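Pantry Weekend

14 November 2020

So I finally did it. I emptied every shelf of the pantry onto the kitchen floor and then stood there in my socks wondering what I'd gotten myself into. I've been putting this off since we moved to Brustden, and with the rain coming down all Saturday I'd run out of excuses.

I should say that I come from a long line of people who keep food. My aunt Manee Thongdee had a pantry you could walk into and sit down in (I did, with a book, most of one summer) and she wrote the month on the lid of everything with a grease pencil. I did not inherit the grease pencil gene. I found 3 bags of brown sugar, all open, all hard as bricks. I found lentils I don't remember buying in a color I don't remember lentils coming in!

The big change is that I've stopped sorting by kind and started sorting by meal. Curry things live together now — coconut milk, the pastes, the good rice — and baking things got the whole bottom shelf, where the flour can make its mess in peace. My sister thinks this is crazy because where do the chickpeas go? Well, they go with the curry things, and if I want hummus I'll walk one shelf over.

Spices were the worst of it. I had nine little packets held shut with clothespins, and two of them smelled like nothing at all, so out they went. The cumin stays. The cumin always stays.

I still haven't decided about the top shelf. It's too high for anything I use and I'm not dragging the stepladder out every time I want vinegar. Maybe the canning pot, maybe the roasting pan we use once every November. If you have a high shelf and you like what's on it, tell me in the comments, please.

Next weekend is the freezer. I already know there's soup in there from the old house, and I'm a little scared of it.

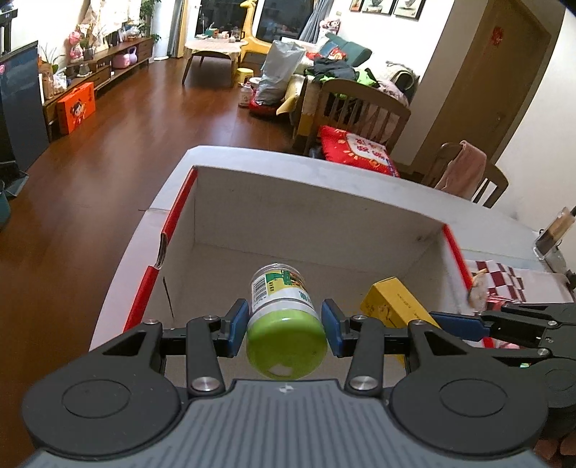 Green lid, cardboard box.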